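Two Spotting Scopes and One Doubter

Orlando Pacheco has sold used hunting optics out of his shop in Montoya long enough to be suspicious of any sentence with the word "clarity" in it. When I asked him about the new Wesuvach spotting scope, the one every forum seems to have fallen for since April, he sighed before I got to the end of the question.

"People read the magnification number and stop reading," he said. "It goes to 60. Fine. Have you looked through it at 60? On a warm afternoon, across a canyon? You're looking at soup."

I had, and I was. But I'd also seen a bedded buck through it at first light that I'd missed with my binoculars, and I told him so. He wasn't moved.

"What power were you on?"

Twenty-five, I admitted.

"Then you paid for 35 you didn't use."

Pacheco's complaint is mostly with the way these things get tested. A reviewer gets a scope for a weekend, sets it on a heavy tripod in the yard and reads a sign down the street. Very few carry it uphill. I asked Tsion Alemayehu, who guides mule deer hunters in the Dimari drainage, whether she thought that was fair.

"Partly," she said. "I think he's too hard on the glass. The Wesuvach is decent glass. Where I agree with him is the tripod. My clients show up with an expensive scope on a set of legs that shakes if you breathe."

She has used two scopes over the past three seasons, the Wesuvach and an older Priltix with a scratched body and a stiff focus wheel. The Priltix is the one she packs. I asked if that was habit.

"Could be habit," she said. "I know where the focus is without looking. That's worth something at six in the morning."

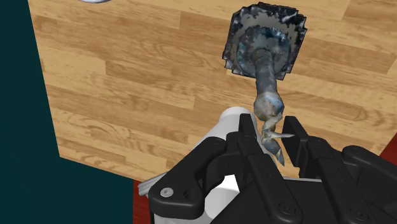

What would they buy?

Neither of them would give me a model, which annoyed me at first. Pacheco said to spend half the budget on the tripod and head, then buy used glass with whatever's left. He does sell used glass, and I pointed that out.

"Sure I do," he said. "So go look through one somewhere else."

Alemayehu told me to borrow a scope for a full day of glassing before paying for anything. I still have the Wesuvach. I haven't had it past 40 in weeks.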